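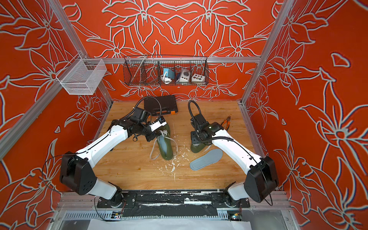
White bits on the table, mostly between the two shoes.

Home Clothes Shoes Kitchen Repairs Log in

White crumbs from canvas shoes, and which insole goes where?

Sunil Bhattacharjee

I have started sorting out the shoes that live by our back door, and I am doing it on a wooden table so the dirt stays in one place. There are white crumbs all over the middle of the table. They are dry and a bit gritty. Some crush to powder between my fingers and some don't. I would like to know what they are before I wash anything, as I have been told that some kinds of dirt set harder once they get wet.

The shoes I care most about are an olive green canvas pair, size 8, bought last November from Jayasinghe on the high street. They get worn for gardening and for walking to work. My brother also borrowed them when he was filling cracks in his hall ceiling, and I didn't look at them closely when they came back.

My second question is about insoles. I took them out of several shoes at once and did not keep them with the shoes they came from, which I now see was silly. Two are a pale blue-grey, one is a dark greenish grey with a white logo near the heel, and one is black. I had assumed the pale ones were from the green pair but I am no longer sure. They all seem to be close in size. 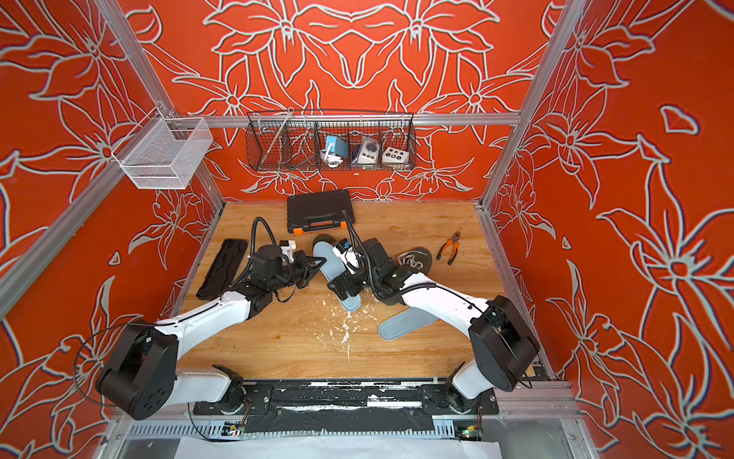

The insoles. The pale ones are in the middle and at the lower right.

Things I have tried so far: banging the soles together outdoors, and a dry nail brush on the canvas. The brush got some of it off but the seam where the canvas meets the rubber still has white in it. I have a bottle of Gamasico upholstery shampoo in the cupboard. Is that safe on canvas shoes? The label only mentions sofas and car seats.

Menaka Herath

If your brother was filling a ceiling I would say filler or plaster dust until you find out otherwise. The other possibility is the insole foam breaking up. You can tell them apart with a drop of white vinegar in a saucer. Put a few crumbs in. Chalky filler will often fizz a little. Foam will do nothing, and if you press it with a fingernail it springs back. If you get some that crush and some that don't, you may have both.

Keep everything dry for now. Get the filler out first:

Take the laces right out.
Open the tongue as far as it goes and vacuum inside with the narrow nozzle, especially the toe.
Go along the seam with a wooden cocktail stick. Don't use metal, it will nick the rubber.
Brush the canvas again, then wipe with a cloth that has been wrung out hard.

After that you can wash by hand in cool water with a little plain soap. I would leave the upholstery shampoo alone, or at least try it on the inside of the tongue first and let it dry overnight. I used something similar on a navy pair and it left a pale ring round each toe that I never got out.

For the insoles, look at the heel end of each one. The wear marks will match the footbed of the shoe, and there is sometimes a line of old glue that shows where it sat. Then push each one in without the lace and see if it lies flat all the way to the toe. A wrong insole usually curls up at the side even when the length is right. Write L or R and a word for the shoe on the underside in biro.

Wetetti

just put them in the machine at 30 in a pillowcase. done mine that way for more than 10 years. insoles are cheap, buy new 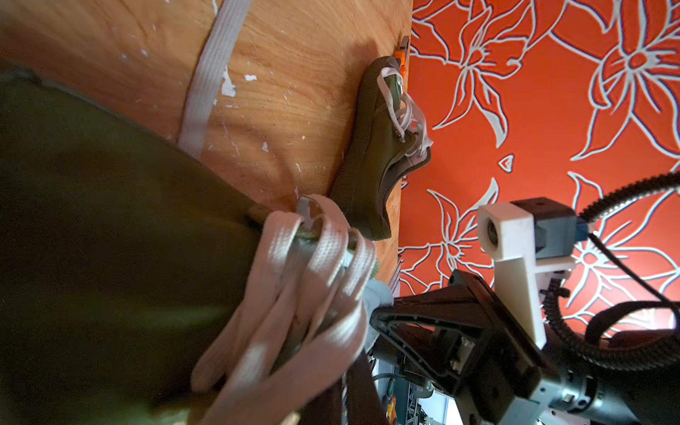

Shoes > Canvas > Laces and refitting

Vusik

I agree with most of what Menaka says but would be slower to put the laces back. Thick flat laces hold water long after the canvas feels dry, and if you thread them damp the eyelets can mark them. Wash them in a basin and hang them over a rail. With a pale pinkish white like yours I would skip bleach as well, and see how they look after soap alone.

When you do relace, start from the bottom with the lace flat and pull each row snug before going on to the next. Tie one shoe and check the ends are even before you start on the second.

Don't machine wash until the filler is gone. It ends up in the filter.

Last updated Tue 29 August

Comments

Sunil Bhattacharjee: Did the vinegar test and got a small fizz, so it looks like filler. My brother says sorry. Will do the seams at the weekend.

Wetetti: still say pillowcase

Menaka Herath: Good. Rinse the saucer before anyone uses it. Did you find out about the black insole?

Sunil Bhattacharjee: Not yet. It doesn't lie flat in any of them.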